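Storm window

A storm window is a second window fitted over a main window, on the outside or the inside of the wall, to cut heat loss and drafts and to protect the main window from weather. It may be put up for the winter and taken down in spring, or left in place all year. Storm windows are most common in cold climates and in older houses whose main windows have a single pane of glass.

Names

In the United States and Canada the usual term is storm window, often shortened to "storm" or "storms." In Britain a similar product fitted on the room side is called secondary glazing. In much of central and eastern Europe two sets of sashes are built into one deep frame, and the whole unit is called a box window or a double casement. Older American catalogs also use "double window" and "winter sash."

How it works

A single pane of glass is a poor insulator. Most of the resistance it offers to heat comes from the thin layer of still air on each face. A second pane set a short distance away traps another layer of air between the two, which slows the loss of heat from the room. The width of the gap matters less than is often supposed. A very narrow gap lets heat pass straight across the air. A wide one allows the air to circulate, rising along the warmer pane and falling along the colder one, though even then it insulates better than one pane alone.

In an old house the larger benefit is often the reduction in drafts. Sashes that have shrunk or warped leave gaps at the sides and at the meeting rail, and wind forces air through them. A storm window that fits well takes the pressure of the wind before it reaches these gaps.

Storm windows also reduce noise. For this purpose a wide gap is better, and panes of different thickness perform better than a matched pair. A gap of 200 millimeters is sometimes used beside busy roads and railroads, with sound-absorbing board lining the sides of the opening.

Types

Wood storm windows are single sashes hung from two hooks at the top of the outside casing and fastened at the bottom from inside. Each one is made to fit its own opening, and it was common to number both the sash and the casing so that they could be matched in the fall. Many houses had a set of screens cut to the same sizes, and the two were exchanged twice a year.

Triple-track storm windows have an aluminum frame screwed permanently to the outside casing. Two glass panels and a screen slide in separate tracks, so the window can be changed from winter to summer use without removing anything. They became popular in North America after the Second World War and replaced wood storms on many houses.

Interior storm windows fit inside the window opening, on the room side. They may be held by magnets, by clips or by a compressible edge. They are easier to reach than outside storms — an advantage on upper floors — and do not alter the look of the building, but they leave the main window exposed to the weather.

Plastic film stretched over the opening and tightened with a hair dryer is a cheap substitute. It usually lasts one season.

Condensation

Moisture collects on the glass when damp air meets a cold surface. With an outside storm window, damp room air can leak past the main sash and condense on the inner face of the storm. For this reason outside storms are made with small weep holes along the bottom rail, which let water drain and a little outside air enter. Blocking the weep holes with paint or caulk can lead to rot in the sill.

With an interior storm window the order is reversed. The inner panel must be the tighter of the two, or the main window will fog. Persistent moisture between the panes usually means that the seal on the room side is leaking.

Use in Tratholm

The river town of Tratholm is known for its wood storm windows, many of which are still changed by hand each May and again in the fall. The older streets were built up with narrow brick houses, and local building rules required outside storms on any window facing the water. The Spahić workshop, which made sashes for much of the town, used a hook with a long shank that allowed the storm to be pushed open at the bottom for air. A survey of the old quarter dated 8 February 2018 recorded 2,000 wood storm windows, most of them on houses with their first main sashes.

The neighboring town of Keltov took up box windows instead. The inner and outer sashes there open in the same direction, and the space between them was packed in winter with a roll of wool or moss. On the hill farms at Nadulora both kinds are found, often in the same building, with box windows in the living rooms and hooked storms on the gable ends.

Care and repair

Wood storm windows last well if they are kept painted. A sound sash can serve for more than 50 years, and the parts that fail first are the bottom rail and the putty. Loose putty is scraped out, the bare wood is primed, and new putty is pressed in and left to form a skin before it is painted. Sashes are best stored upright in a dry place, resting on battens.

Aluminum storms need less attention. The tracks should be brushed clean, and bent corner pieces or worn latches can generally be replaced without changing the frame. Where new caulk is applied, it goes along the top and sides only — the bottom edge is left open for drainage.

Large wood storms are heavy, and one for a tall parlor window may weigh 40 pounds. They are normally hung by two people, one on a ladder and one indoors at the open window.

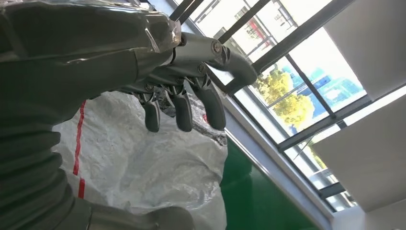 See also

Box window
Insulated glazing
Sash window
Weatherstripping
Window screen
Window shutter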